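Countertop Sealing Intervals Revised

Filed under: Surfaces & Finishes | Member Bulletin

February 6, 2018
By Kaede Iwasaki

Print this item | E-mail this item

The recommended resealing schedule for natural stone counters has been updated in the Avura maintenance guide. The old schedule set a single interval for all stone. The new one sorts slabs by absorption, measured with a plain water test, and gives light-colored granites a shorter interval than dense dark ones.

The change follows a review of service records closed out in December. Yayra Ackah of Vlachou Stoneworks went through 2264 call reports and found 122 in which staining was traced to worn sealer. Most of those stains were cooking oil, and most were within reach of the range.
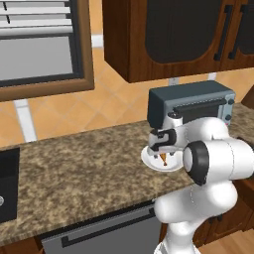 Mottled counter with a rounded front edge and diagonal tile backsplash.

To test a slab, place a spoonful of water on a clean, dry area and wait 15 minutes. If the stone darkens, reseal. Repeat next to the sink and at the front edge, where wear is uneven – one reading from the middle of the slab is not enough.

Polished edges should be finished to 3000 grit before sealer is applied. Honed edges stop at 900. Members who still have the old chart should discard it. Replacement charts ship with the next Allis order.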